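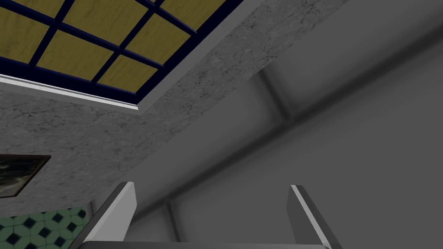

6. Recovering from a lost-grasp fault in the simulated kitchen

6.1 When to use this section

Use this section when a pick-and-place episode in Sillden halts with fault 1427, or when an episode completes with no fault but the object is missing from its target. Both results come from the same condition: the grasp monitor and the object state disagree, and the controller has kept moving on the last valid command.

Fault 1427 is a simulation fault. If the same policy is also loaded on a physical arm through the Provow bridge, read the caution below before doing anything else.

CAUTION: The bridge does not drop its connection when the simulator faults. Commands already queued are still sent. Press the stop on the arm controller and confirm that the drives are off before you clear the fault on the workstation.

6.2 Stopping the run and saving state

1. Pause the simulator. Do not use Reset. Reset clears the contact buffer, and the buffer can't be rebuilt from the log.

2. Set the bridge to Offline. The status field must read Offline, not Idle.

3. Save the world state and the wrist camera stream to the same folder. The stream holds the last 3,000 steps. Older steps are overwritten.

4. Write down the scene seed and the policy checkpoint. The log header stores the seed but leaves out the checkpoint if the policy was swapped during the session.

6.3 Finding the step where the grasp was lost

5. Open the saved stream in the viewer and scrub to a step where the object is between the fingers. Mark this as the reference step. In the wrist view the object should fill most of the gap, as it does with the round orange-brown object used here. 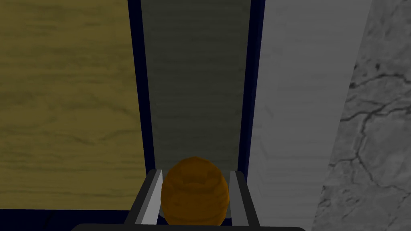

6. Step forward from the reference until the object leaves the wrist view. Mark this as the loss step.

7. Plot finger width and contact force between the two marks. Compare the plot with the cases below.

Case A. Force falls to zero while width stays constant. The contact solver has dropped the pair. Raise solver iterations from 2 to 50 and replay from the reference step.

Case B. Width increases before force falls. An open command was sent. Check the policy output for that step.

Case C. Width and force are both steady, but the wrist view turns toward a wall or the ceiling. The wrist orientation target is wrong. Go to 6.4.

Note: Do not rely on the gripper status flag for this check. It reports the last command, so it can read Closed with the fingers wide apart. A wrist view with open fingers and only bare gray marbled surface past them is enough to rule out a held object, whatever the flag says.

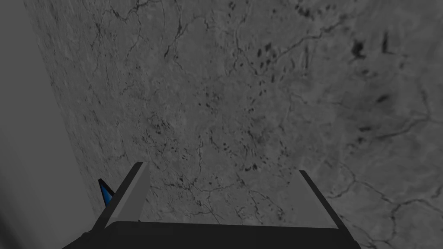
The flag is refreshed only when a new gripper command is issued. A policy that sends a single close command at the start of a carry will therefore show Closed for the rest of the episode.

6.4 Correcting the wrist orientation target

8. Open the Udberg configuration file and find the wrist limits. Pitch and roll limits must both be present. A missing limit is read as unlimited, with no warning.

9. Restore the missing values from the default file and reload. Do not type them in by hand.

10. Replay from the reference step with the bridge still Offline. The replay passes if the object stays between the fingers until the commanded release.

If the replay fails again at the same step, stop and send the saved folder to Zulema Painemal at Barrientos support. Include the seed, the checkpoint and both marked steps. Leave the bridge Offline until you have a reply.

Section revised 06/09/2026. Replaces the February text, which gave Reset as the first step.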